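The grey metal bin, and what I put in it

I wrote last month that I would stop buying boxes for the small things. Then I bought one more.
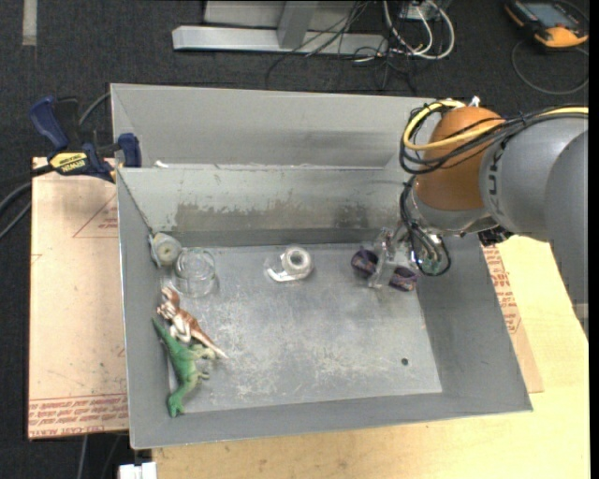 Where it came from

There is a shop in Zolstead which sells old equipment from workshops and closed canteens. The name over the door is Gebremichael and inside it is quite dark, so you must take things to the window to see them properly. I went there for a shelf. The shelf was too deep for my wall, and I came home with the bin instead.

It is metal, grey, open at the top, with walls that lean outwards. The floor of it is very scratched, with whitish marks and cloudy places, most of all in the middle. My sister asked if I will paint it. I thought about it for one evening and decided no. Paint would make me careful with it, and I want a bin where I can throw things without thinking.

There is also a small round hole in the floor of the bin. I have learned to respect this hole. Buttons and hair pins will find it sooner or later, so these now live in a jam jar.

What goes in

At first I used it for everything, and this was a mistake. After 2 weeks it had letters in it, a torch, batteries, one glove and the instructions for the kettle. To find the torch I had to take out the glove, and so on. In the end I put all of it on the bed and started again with one rule: only soft things. Scarves, cloths, the small bags which fold into themselves, pieces of fabric I keep for repairs.

I like dark purple with a pattern, so you will meet a lot of it in my house. Against the grey it is easy to find, even in the evening when I don't want to switch on the big lamp. My black scarf is a different story. I moved it to a hook.

Where it stands

I tried it first in the corridor on the floor, but the carpet there is dark and I kicked the bin twice in one morning. On the table it is better. The table is pale yellow wood and it marks easily, so I bought a sheet of felt from Flaltar to cut into feet for the corners. The sheet was 300 mm by 200 mm and I have used only a small part. If you have an idea for the rest, please write it in the comments.

The table is 86 cm high, a little more than a normal one, and this is good for my back when I sort things. I can see to the bottom without bending.

Cleaning

Warm water and a drop of washing-up liquid, then a dry cloth straight away. I also tried the Citamon paste, which a reader recommended to me after the post about the baking trays. It took off an old sticky mark near the rim but it did nothing for the scratches. I did not expect it to, and I still have most of the tin — it will be for the trays.

Be careful with the rim when you wipe. It is thin, and I prefer to go along it slowly with the cloth folded double.

Next I want to do the drawer under the telephone. I opened it yesterday and closed it again. Maybe in December, when it is too wet to go out and I have no more excuses.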